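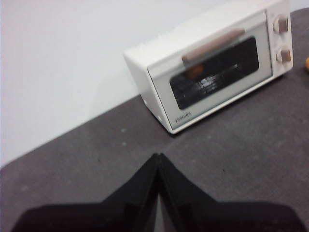
*Fig. 1. White toaster oven on a dark gray countertop.*

# Indexing Local Television Listings: The Darov Weekly Guide

Bořivoj Čierny
April 4, 2020

## 1. Scope

The project built a searchable index of program listings from the Darov Weekly, a regional supplement that carried schedules for three local stations. The source was a bound run held at the Nogueira reading room. Of the issues in the run, 148 were complete enough to index. Another 16 lacked the listings pages and were left out.

## 2. Method

Pages were scanned in grayscale and passed through text recognition. Each listing became one record with five fields: date, start time, station, title and page. Display ads were logged separately by station and page only.

Start times were stored in 24-hour form. The guide printed evening times without "p.m." in the prime-time grid, so the position of the row in the grid decided the hour. Titles were kept as printed, including abbreviations, with a second table linking each one to a full title.

## 3. Results

Recognition worked well on the grids and poorly on the late movie column, which was set in condensed type. That column was typed by hand for 39 issues. The rest still contain raw output and are flagged in the status field.

Repeat broadcasts were hard to separate from new episodes. The Pernero station marked repeats with (R) until November of its second year on the air and then stopped. Records after that point have the repeat field blank.

## 4. Open items

- Station names changed when Brelow took over the cable system. Old and new names are not yet linked.
- Ads that run across two pages are entered twice.
- The holiday double issues use a different grid and need their own import script.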